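Chapter 3
What the B-Side Was For

I came to B-sides by accident. My aunt had a box of 45s under the stairs, and I was a careless kid who dropped the needle on whichever side happened to be facing up. For years I was sure that the hit by a group called Bavach was a slow, grumpy thing named "Lurker," because that was the side I always played. When I finally met someone who knew their records (Zulema Aravena, who you'll be hearing from a lot in this chapter), she laughed so hard she had to put her coffee down. "Lurker" was the flip. The song everybody danced to was on the other side, and I'd heard it maybe twice.

I still like "Lurker" better. I'm telling you this up front so you know where my loyalties are.

In Chapter 2 we looked at how a single got onto the radio, and we pretended, for simplicity, that a single was one song. It wasn't! A disc has two faces and something had to go in the second groove. This chapter is about the something. Sometimes it was an instrumental version of the A-side with the singer turned off. Sometimes it was a tune the drummer wrote in the van. Every so often it was the best thing the band ever did, tucked away where the program director wouldn't bother to look.

Why should you care? Well, money, for a start. On a typical single both songs earned the same songwriting royalty for each copy sold, even if most buyers only ever played one of them. If you wrote the B-side to a big hit, you did very nicely. You can probably guess what happened next: producers, managers and label owners started turning up in the songwriting credits of flip sides. Section 3.2 goes through several of these cases, and I'll ask you to read the labels closely, down to the tiny print in parentheses under the title. 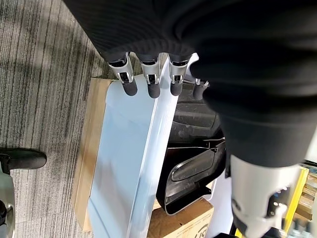
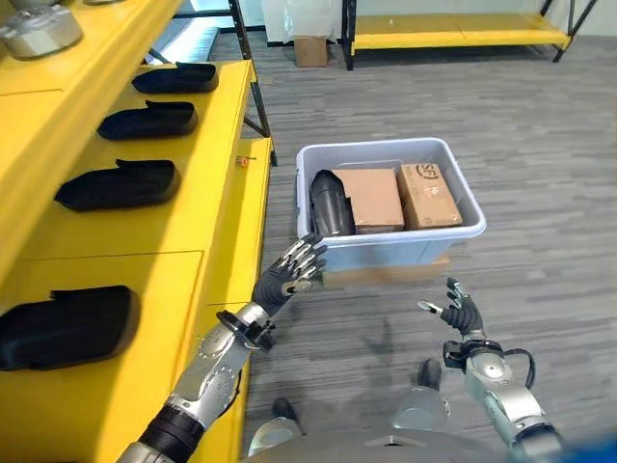
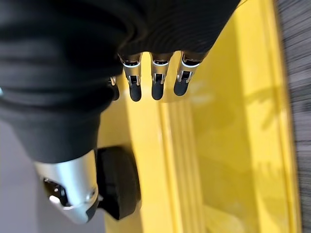 Then there's the question of taste, which I find harder and more fun. Bands who were kept on a short leash for the A-side were often left alone for the other one. Habibur Howlader played bass on a stack of singles for the Loltinis label and told me the B-side was usually cut at the end of the night, when the good microphones were still up but the producer had gone out for a sandwich. I wouldn't take that as a rule for every label (Loltinis was small and a little chaotic), but keep it in the back of your mind when you get to the listening work. You'll notice looser tempos. You'll notice people laughing on the fade-out.

Elba Gaete, who taught this course before I did, disagreed with me about all of this. Her view was that collectors fell in love with B-sides because they were obscure, and then went hunting for musical reasons afterward. We argued about it for two whole semesters. I've put her side of it in Section 3.4, as fairly as I could manage, and I'd be happy if some of you finished the chapter agreeing with her.

A few words you'll need before we start:

Flip, or flip side: the B-side. The terms mean the same thing.

Plug side: the song the label wanted played on the air. Copies sent to radio stations were often marked so the DJ knew which one it was.

Double A-side: a single where both songs were promoted as equals. Be suspicious of this one. Labels sometimes used it when they simply couldn't make up their minds.

Non-album track: a song that came out on a single and wasn't included on the LP. A lot of B-sides fall in this group, and it's one reason people pay silly prices for them.

Run-out: the smooth area between the last groove and the label, where you'll find numbers scratched or stamped into the vinyl. Our main example is stamped 414 and we'll spend a while on what that does and doesn't tell us.

The listening list for this chapter has 32 songs on it, which I know is a lot — please don't try to do it in one sitting. Go through the first group before you read Section 3.1, and play each pair in both orders, A then B one day and B then A another. I didn't believe this made any difference until Zulema made me do it with the Ansari singles. Hearing the flip first changes what you expect from the hit, and a couple of those hits came out of it sounding pretty thin to me.

You'll also want a notebook. For each pair, jot down who wrote each side, how long it runs, and which one you'd have put on the radio. Do the last part before you look up the answer in the back. I got plenty of them wrong, and "Lurker" is in there too, so let me know how you vote.

3.1 Two Sides, One Price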